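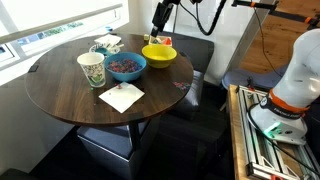 Thursday night at Wandgate

Our group had been meaning to get out to Wandgate for months, and in February we finally managed it. Wandgate is a shared workshop in Clakby, in a low building behind the old rail yard. Members pay a monthly fee, get a fob and a shelf, and work on whatever they like. Once a month they open the doors from 6:30 p.m. and let other clubs look through. We drove up after work, which took 90 minutes with the traffic at the bridge, and got there a bit late.

The ground floor is what you would expect if you have been in a place like this. There is a wood shop at the back with decent dust collection, a metal room with one good lathe and one that is waiting on parts, and a row of benches for electronics. We spent some time at the lathe and got a useful tip on where to buy tooling. Most of us had come for the robot build, though, and that is up the stairs.

The project is called Caria. It is a table-clearing and sorting setup, built around a white arm with orange trim and a black gripper. The members did not make the arm. What they have built is everything else: the stand, the cabling, the mounts, the software that ties it together, and a long list of small tasks for it to try. The stand is grooved aluminum rail. One of the members told us the first version was timber and that it flexed whenever the arm stopped quickly, so they saved up and bought extrusion. It still sits on a wooden bench top they had left over.

The stand is built so that it can be pulled apart with two hex keys. They gave us the cut list and I will put a copy in our club folder. They have bought most of their brackets and T-nuts from Mohamedi, a surplus dealer on the highway, and they said it pays to go in person and dig through the bins.

The work happens on an ordinary round table with a dark wood top. They picked it over a proper bench on purpose. A bench with a printed grid would be easier on the software, but they want it to work in a room with seats, a window and changing light. The blind gets moved up and down between runs so the vision part has to cope. That has cost them a lot of evenings. Low sun across the tabletop was the worst of it, and they are still not happy with the results late in the day.

Everything on the table is cheap. Bowls, napkins, paper cups, toy blocks and bags of craft beads. The beads are a newer addition and opinion among the members is split on them. They are hard to pick up and they get everywhere, but a bowl of them makes a good test of whether the arm can work nearby without knocking things. Blocks are the easy job. Cloth is the hard one, as it changes shape every time it is lifted, and a fold that hides the fingertips also hides whatever is behind it.
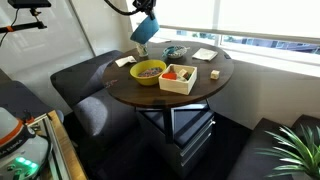
The gripper with the light blue cloth, at the back of the table behind the beads and the block box.

They keep a log for every run, on paper, with a column for what was on the table and a column for what went wrong. I leafed through it and it was the most useful thing I saw all night. On the block task they are at 70 per cent over the last month. Cloth is well under that, and they didn't want to give a number until they have changed the fingertips. The present ones are narrow, good for blocks and poor on fabric. A wider padded pair is being printed.

Cable routing came up several times. They leave a generous loop so the wrist can turn without pulling, and they have gone through 3 different ways of tying it back. Too tight and it strains the connector, too loose and it drags over the table. The loop they have now is the best so far. Our own arm has the same trouble at the elbow and I think we should copy what they did.

A few notes for anyone going to the next one. Parking is at the side, not the front. The stairs are steep and there is no lift, so ring ahead if that is a problem. Bring closed shoes or they won't let you into the metal room. Tea and coffee are by the door, with a tin for coins.

We left at nine. They have asked to come down and see our place in return, and we will need to clear the back benches before then.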